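Category: House & Home > Washing & Drying

The Fulent Road Airing Gallery

Every January the house gives up pretending it has a drying room and becomes one. There is a line outside, but it is a summer line, and in summer we are all too busy to wash anything. So the clothes come in, get hung wherever gravity allows, and stay up until somebody needs to wear them.

Essam Ouali started this page after an argument with Karim about whether a jumper on the back of a door counts as "put away". It was never settled. The landlord's notes say the place sleeps 3, which may be true of people but takes no account of fleeces.

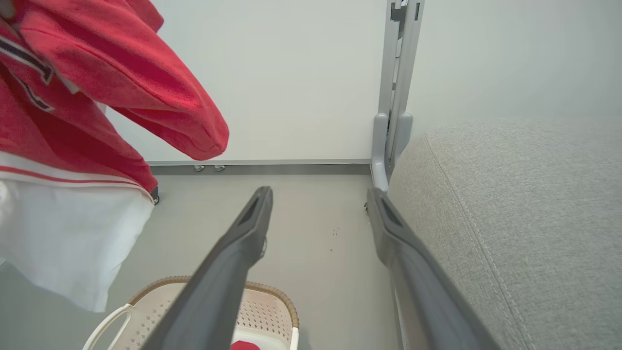
Red on top, white beneath, and one long sleeve reaching for the floor. The striped trim is the smartest thing we own.

Red is the house's problem colour. Ayman Tahiri once washed a red sock with 15 white tea towels and we have had pink tea towels ever since – rather nice ones, if you ask him, and he would like you to ask him. New rule: anything red goes in by itself, on cold, and whoever owns it stays in the kitchen until the cycle ends.

Other house rules, for visitors. Sleeves are pulled straight before hanging, or they dry with an elbow in them. The laundry basket is for laundry, and Taha's post should go somewhere else. Nothing goes over the lampshade, Gemechu. Heavy things get turned at teatime, or at whatever hour one of us remembers, which on a Monday is bedtime.

The ironing gallery has been postponed for lack of material.

Last updated: January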